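Reading Game Trailers: Handout 4
August 22, 2021 - by the Hellel course team
2 min read

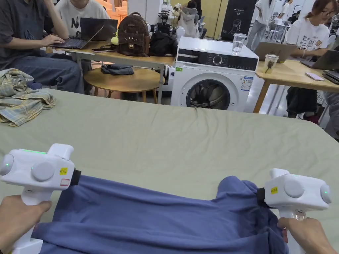
What does a teaser trailer prove about a game? Very little, beyond the fact that a publisher has paid for a trailer.

Take Pravora, from Brarkport. Its teaser promised "up to 200 worlds" - a phrase that also covers three. Footage marked "in-engine" may never have been playable. Before the seminar, list each claim you could check in March, and strike out the rest.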